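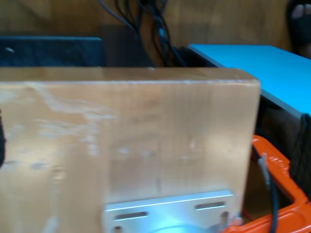

Zavent says its new broadband network will reach 3000 homes in and around Pudton, and that nearly everyone who signs up will be pleased with the price. The leaflet puts the price in large type on the front and the connection charge in small type on the back. That charge is £394 for any home the company decides is a "non-standard install", and a further £40 is added for what it calls a fixing pack. Asked what was in the pack, the company said screws, clips and a bracket. A plain metal bracket with two long slots, fixed to a bit of scuffed pale wood, does not look like the stuff of a £40 line on a bill, and the hardware shop on the high street sells plates of that general sort from an open tray by the till.

The leaflets began arriving in October. They went first to the houses on the Hania estate, on the north side of the town, and then to the older streets behind the church, where the phone lines are poor and people have been complaining about them for years. It is fair to say that there is demand. Video calls drop out, the card machine in the bakery gives up on wet mornings, and the school has asked parents to send forms back on paper when its own connection is down. A company offering to fix all that was always going to get a hearing.

What the company has been slower to offer is a clear account of who pays the extra charge. The leaflet says a non-standard install is "any property where additional work may be needed". That could mean a farmhouse at the end of a long track, and few people would argue with it. It could also mean a terraced house with a front path made of stone. At the drop-in session in the library, residents asked several times for a list, or a map, or even a rough rule. They were told that each home would be looked at after the order had been placed.

## Order first, price later

This is the part that deserves more attention than it has had. A household signs up, a surveyor calls, and only then does the customer learn which price applies. Zavent says anyone unhappy with the result can cancel free of charge. Its terms, which run to a good many pages and are not printed in the leaflet, say cancellation is free "prior to scheduling". Scheduling, according to the same terms, may take place on the day of the survey. The company was asked whether a customer could be surveyed, scheduled and charged for cancelling all in one morning. It replied that its teams work closely with customers to find the right outcome, and did not answer the question.

A spokeswoman added that most homes in Pudton would be standard. She did not have a figure. The company has already finished its work in Casado, so a figure for that place must exist, but she said the two areas could not be compared. The leaflet compares them twice, once under the heading "Happy customers in Casado" and again beside a chart of download speeds.

The chart has its own problems. It shows the speed at the box on the wall, over a cable, with one device in use. Very few people live like that. Most will be using wi-fi from the far end of the house, often through thick walls, with somebody else watching television. The faster line may well still be an improvement. It will not be the improvement on the chart, and the sentence that admits as much is next to the recycling logo. 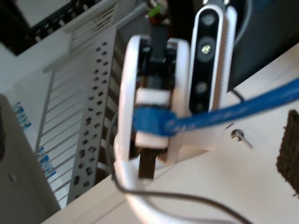

There is also the matter of the contract. The first 6 months are at the advertised price, after which it goes up, and goes up again each spring by a sum to be announced. None of this is unusual in the trade. That is hardly a defence of it. People in the library queue were comparing the opening price with what they pay now, as the leaflet invites them to do, and several seemed not to have noticed that the two would be much the same by next summer.

The town council has so far been warm about the whole thing. Its notice of November 14, 2023 welcomes "a major private investment in our community" and repeats the company's speed claims word for word, chart and all. It does not mention the connection charge. Asked why, the council said that prices were a matter between the company and its customers. It has, though, given Zavent the use of the library for its sessions without a fee, and let it put up a banner on the railings outside, so it is a little late to be standing well back from the sales effort.

Supporters of the scheme make a reasonable point when they say that no other firm has shown any interest. Two have looked at Pudton in the past and gone away again. If Zavent did the same, the old lines would stay as they are, and the bakery would go on writing down card payments on wet mornings. Some residents said they would pay the full charge and be glad to. One couple on the Hania estate had already ordered and thought the fuss was overdone, although they had not yet had their survey.

Still, being the only firm interested is a good reason for the council to ask harder questions, and there are only a few to ask. How many homes in Casado paid the higher charge? What exactly counts as extra work? Can a customer have the price in writing before signing anything? A company confident in its offer could deal with all three on one side of paper.

Digging is due to begin on the Hania estate once the road permits are through. The company would not give a date. Residents who have had a leaflet do not need to reply to it, whatever the words "action required" on the envelope may suggest, and an order can be placed later at the same price, according to the spokeswoman. She was asked whether that could be confirmed by email. No email had arrived when this item was finished.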